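Birel Hand-Held Gripper Set
Two-handed recording tool for collecting manipulation examples

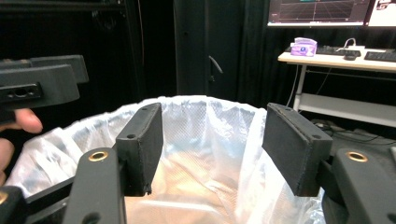 Myrto Spanos
Product Manager, Data Collection Equipment, Psarras

The Birel set allows an operator to record everyday tasks by hand for use in training a robot policy. It consists of two hand-held grippers, one for each hand, with a camera mounted on the tool. No robot arm is required during recording. The operator carries out the task in the ordinary way, and each attempt is stored as a separate example.

Household and office work is the main field of use. Tasks involving a lined waste bin are a good case: a thin plastic bag changes shape whenever it is touched, and the policy needs to be shown many openings and folds of the material. Psarras recommends at least 200 examples of a single task before a first training run, and 500 where soft materials are handled.

The jaws carry black pads, fixed to thick arms fitted with brass threaded inserts. Pads are consumable parts. Frayed lower corners do not prevent recording, but pads should be changed in pairs – a worn pad beside a new one alters the grip.

Supplied with the set
Two hand-held grippers
Spare pads, one pair
Operator's guide

Ordering
Complete set: part 1562
Replacement pads, pair: part 546

Sets are assembled and checked at our Brevden workshop. Operator training is held at Fluvcombe, with the next course in March. Enquiries from laboratories and teaching departments should be addressed to Eamon Madigan, Customer Support.

Page last revised November 23, 2021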